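Automatización de procesos de montaje
Apuntes de la unidad 6: evaluación de una célula bimanual comercial
Material de apoyo para la práctica de laboratorio. Revisión del 05/02/2021.
Redacción: Ebere Babalola. Revisión técnica: Cillian Kavanagh.

6.1 Objeto de la unidad

En las unidades anteriores se ha tratado la selección de un brazo aislado a partir de su carga útil, su alcance y su repetibilidad. En esta se estudia un caso distinto: un kit de dos brazos que el fabricante suministra como conjunto cerrado, con pinzas, cámaras, controlador y programa de teleoperación. El producto es el Vudmont, distribuido por Grultex. El laboratorio lo tiene en régimen de evaluación desde enero y debe emitir un informe de idoneidad antes de que termine el período de prueba.

Al terminar la unidad, el alumno deberá ser capaz de leer una hoja de características de este tipo de equipos, separar los datos verificables de los que dependen de la aplicación y redactar un protocolo de aceptación que un tercero pueda repetir.

6.2 Composición del kit

El suministro incluye:

- Dos brazos articulados con brida de muñeca y soporte de pinza.
- Dos pinzas paralelas de dos dedos, con accionamiento eléctrico.
- Una cámara por muñeca y una cámara de cabeza.
- Controlador común para ambos brazos, con parada de emergencia cableada.
- Licencia del programa de registro y reproducción de trayectorias.

No incluye mesa, iluminación ni útiles de sujeción. Esta omisión es relevante: el coste de puesta en marcha que figura en la oferta no contempla ninguno de los tres elementos, y la calidad de imagen de las cámaras de muñeca depende directamente del segundo.

6.3 Lectura de la hoja de características

Se comentan solo los apartados que suelen interpretarse mal.

Carga útil. La cifra del fabricante se refiere al extremo de la brida. Hay que restar la masa de la pinza, la del soporte y la parte del cableado que soporta la muñeca. Con el brazo extendido, el par disponible en la articulación del codo limita antes que la carga nominal.

Repetibilidad. Se declara para un brazo que vuelve a un mismo punto por un mismo camino. En una tarea bimanual interesa otra magnitud, el error relativo entre las dos pinzas, que la hoja no recoge. Debe medirse.

Apertura de pinza. El valor máximo corresponde a la distancia entre caras interiores. Para tomar una pieza apoyada sobre la mesa importa además el espesor de los dedos, pues condiciona la separación mínima respecto a las piezas contiguas.

Frecuencia de registro. El programa guarda las posiciones articulares y las imágenes con relojes distintos. La sincronización se realiza después, por marca de tiempo. Conviene comprobarla con un movimiento brusco y bien visible antes de dar por válida una sesión.

6.4 Error relativo entre pinzas

Sea T1 la transformación de la base común a la pinza izquierda y T2 la de la base común a la pinza derecha. La posición de la segunda respecto de la primera se obtiene como:

T12 = inversa(T1) · T2

Si las dos cadenas cinemáticas tuvieran errores independientes, la varianza del error de posición en T12 sería, en primera aproximación, la suma de las varianzas de ambas, más el término debido al error angular de T1 multiplicado por la distancia entre pinzas. De ahí se siguen dos consecuencias prácticas. La primera: las operaciones de aproximación mutua deben hacerse con las pinzas próximas entre sí. La segunda: una calibración deficiente de la base de uno de los brazos aparece como un error sistemático y no se reduce promediando repeticiones.

Ejercicio de clase: deducir el término angular para un giro pequeño alrededor del eje vertical y una separación de 300 mm entre pinzas.

6.5 Protocolo de aceptación

El protocolo fue propuesto por Oluwaseun Danladi y adaptado al laboratorio por Modupe Ibrahim. Se ejecuta completo en cada turno de prácticas.

1. Comprobar la parada de emergencia con ambos brazos habilitados y sin pieza.
2. Llevar los dos brazos a la posición de reposo y anotar las lecturas articulares.
3. Ejecutar la rutina de calibración de cámaras. Rechazar el resultado si el error de reproyección supera 2 píxeles.
4. Realizar el ciclo de toma con una sola pinza sobre una pieza circular apoyada en plano. Repetir con la otra.
5. Realizar el ciclo de aproximación entre pinzas con una pieza sujeta.
6. Exportar el registro y verificar que no hay saltos en las marcas de tiempo.
7. Clasificar cada ciclo según la tabla de fallos del apartado 6.6.

El ensayo completo consta de 500 ciclos, repartidos entre los grupos. Ningún grupo debe modificar la velocidad programada por su cuenta; si la tarea exige otra, se abre una serie nueva con su propia hoja.

6.6 Clasificación de fallos

F1. La pinza cierra sin contacto con la pieza.
F2. Hay contacto, pero la pieza gira o se desplaza durante el cierre.
F3. La pieza queda sujeta y se pierde durante el traslado.
F4. Contacto no previsto entre las dos pinzas o entre una pinza y el cableado.
F5. Interrupción por límite articular o singularidad.
F6. Fallo de registro, con ejecución mecánica correcta.

Los fallos F6 no cuentan contra el sistema mecánico, pero sí contra el producto, dado que la licencia forma parte del precio. Es un criterio discutible y se espera que el alumno tome postura en el informe.

6.7 Observaciones sobre piezas circulares

Una rueda con radios presenta varias dificultades para una pinza paralela. La toma por el borde exterior reduce el contacto a una zona pequeña en cada dedo, de modo que la pieza puede girar sobre el eje que une ambos contactos (fallo F2). El moleteado de las caras interiores aumenta el rozamiento, pero no impide ese giro. En metal pulido hay que sumar los reflejos especulares, que alteran la detección de contornos según la orientación de la muñeca.

El cableado merece atención aparte. En el Vudmont discurre por fuera del brazo desde el soporte de la pinza y forma un lazo libre. Ese lazo debe permitir el giro completo de la muñeca sin tensarse y, al mismo tiempo, no invadir el espacio de la otra pinza. Ngozi Afolabi recomienda recorrer a mano los extremos de la trayectoria antes del primer ciclo automático.

Vista de cabeza durante el trabajo con las dos pinzas y vista de muñeca con una rueda de seis radios entre los dedos abiertos:
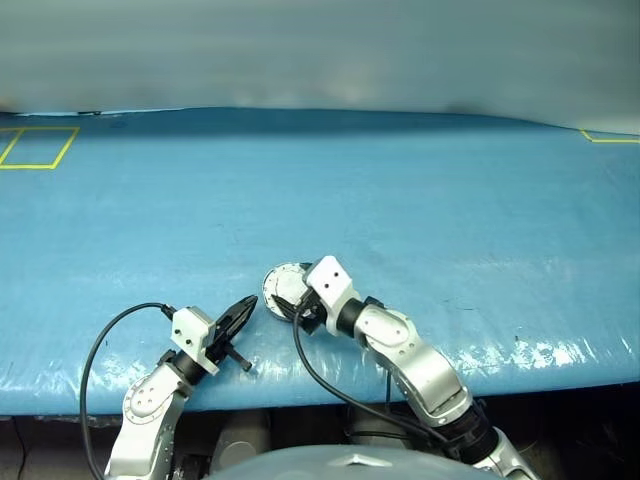
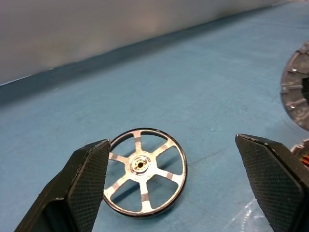
6.8 Comparación con la alternativa

La segunda oferta recibida es la de Oyewole, con un equipo denominado Brukau. Tiene el cableado interno y un controlador independiente por brazo. Lo primero elimina buena parte de los fallos F4; lo segundo obliga a sincronizar los brazos desde un equipo externo y traslada al usuario un trabajo de programación que en el Vudmont viene resuelto.

Para la comparación se usarán los mismos criterios en los dos casos: error relativo medido, proporción de ciclos sin fallo, tiempo de recalibración tras un cambio de pinza y coste total con mesa, iluminación y útiles. El contrato de mantenimiento del Vudmont asciende a 2,054 euros anuales según el documento de oferta, que emplea la coma como separador de millares. Transcríbase como 2054 en la hoja de cálculo para evitar errores de importación.

6.9 Entrega

Informe individual en PDF, con los registros del grupo en una carpeta comprimida. Debe contener la hoja de aceptación cumplimentada, la distribución de fallos por categoría, la deducción pedida en 6.4 y una recomendación de compra, alquiler o rechazo. Las recomendaciones sin referencia a datos propios se devolverán para su corrección.

Lectura previa a la unidad 7: apuntes de control de fuerza, apartados 1 a 3.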